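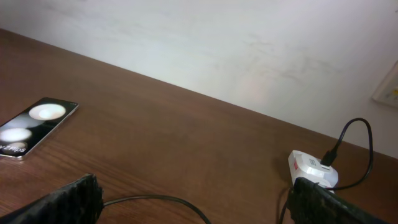 Gripper stalls when it pulls a USB plug – wrist or fingers?

Asked in Home Builds, 269 views

I'm building a small desktop arm in our shared workshop (the Pevarley one, upstairs) and I love this thing already! Two black fingers with ridged pads, a little camera at the wrist, and a Jarton controller running it all. My goal is to have it unplug a cable from a white charger on the desk, then plug it back in. It closes on the charger fine. When it pulls, the whole charger slides along the wood and the servo gives up. Stronger servo, or different pads?

3 answers

Neither, I'd say. Hold the charger down first! A strip of mounting putty fixed the same thing on mine and I've done 100 pulls since. Then grip the plug itself, as close to the port as you can get. And slow the pull way down – mine was yanking.

Also check your cables. A loose one across the desk between the fingers will get snagged sooner or later. I route mine up the arm with hair ties.

+13

bigger servo

Seconding the putty. One more thing: move your phone if it's in view. Shiny dark screens throw glare and my plug detector went nuts over it. Great project, please post the replug when you get it!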